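Drimmont teaches its robot arm by remote control

July 4, 2021
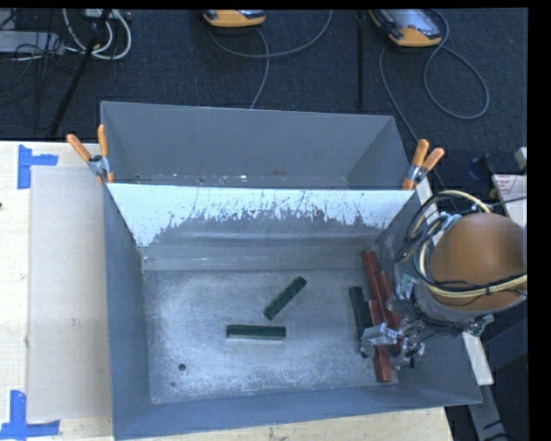
Red and green blocks, one metal bin

The Drimmont workshop has started a new series of lessons for its robot arm. A person guides the arm from a distance, and the computer records each movement of the gripper. The task is to move blocks between two metal compartments with a white-topped panel between them.

Marlene Engelhardt, who leads the work, explained that every operator repeats the task 36 times before a change is made. "The red blocks lie close together, and this is difficult for a beginner," she said. "We want the robot to learn also from our slow attempts."

The team plans to record 600 demonstrations. The first results will be shown to the partner firm Ehlers in September.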